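By Staff Writer
August
14 comments | 62 shares

The first thing she does when she sits down is roll her sleeve back an inch and check the strap. If it is too loose, she says, the readings drift and the session has to be thrown out. If it is too tight, her fingers go numb before lunch.

She has been a demonstrator at Sima, a small company in Jondalberg, for two years. Her job is to do ordinary things with her hands while a computer records how she does them. The recordings are used to teach robot arms to do the same things. She asked that her name not be used, as her contract is up for renewal.

"My sister thinks I build robots," she said. "I don't build anything. I pick things up and put them down."

Before this she worked in a hotel laundry, and she says the two jobs have more in common than people expect. Both involve a lot of cloth and a lot of standing or sitting in one position. The pay at Sima is better and the room is cooler.

The work comes in what the company calls sets. One set is 50 tries at the same task. A task might be folding a towel, putting a cap on a jar or wiping a table. She is told where each try should begin and where it should end, and the middle is left to her.

"They don't want me to do it the same way every time," she said. "I had trouble with that at first. At the hotel you learn one fold and you keep it. Now if I do it the same way ten times, somebody comes over and asks me to mix it up. Start from the other side. Leave the cloth messier."

She wears a glove for some sets and holds a tool for others. The glove follows her fingers, and she prefers it for anything that has to be squeezed. The tool is closer to what the robot will have at the end of its arm, so it is more use to the engineers, but she finds it clumsy. For both, a block or board printed with black and white squares gives the cameras something to track.

Spray bottles are one of the harder objects, she said. A person holds the neck and works the trigger with one or two fingers without giving it any thought. A robot has to be shown how far to pull, how to keep the bottle steady while pulling, and when to let go.

"I never thought about how I hold a bottle. Now I do it at home. I was cleaning the stove and I stopped and looked at my hand."

An engineer who works on the same project, and who also asked not to be named, said good demonstrations are hard to get. The team's cleaning task, known in the office as Kolora, has 2,000 recorded tries so far. Many of them have small pauses in them where the demonstrator was thinking, and the robot learns the pauses too.

"You'll see the arm stop over the table for a second, for no reason," the engineer said. "Then you go back to the recordings and there it is. Somebody was deciding which corner to grab."

The team has tried the other way of doing it, with a person steering the robot arm from a desk using a remote control made by a supplier called Zorkton. The engineer said that gives cleaner data, as every move recorded is one the robot can really make. It is also slow. A wipe that takes a few seconds by hand can take a minute by remote, and people get tired and start to rush.

The demonstrator did remote work for two weeks and asked to be moved back. "You can't feel anything," she said. "You push and you don't know if you're touching the table. I kept pressing too hard. With the glove I know right away."

She has her complaints about the glove as well. Cables get in the way of her elbow. She has learned to plan her reach so that she doesn't drag one across the cloth. She also has to remember her other hand, which tends to join in when a job calls for two.

"It wants to help," she said. "I give it something to hold so it stays out."

Asked whether she worries about the robots taking jobs like her old one, she took a while to answer. She said the laundry had trouble finding people even when she was there, and that she had seen the arm try to fold a pillowcase. She did not think her former boss needed to hear about it yet. The engineer said the cleaning task was still at an early stage and would not guess at a date.

She would like to see the arm do a full wipe using what it learned from her. So far she has only watched it on a screen, in short clips, usually when something has gone wrong and the engineers want to ask her what she was doing with her thumb.

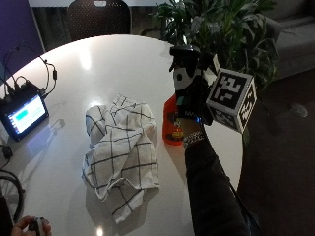
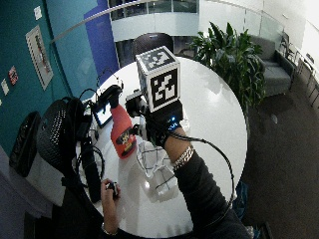
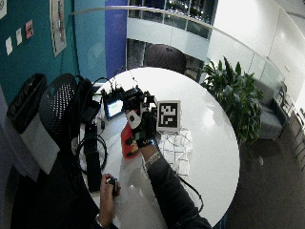
Hand demonstrations at the round table, with the cameras' printed markers in view.

Contact us | © Jondalberg local news desk | Back to top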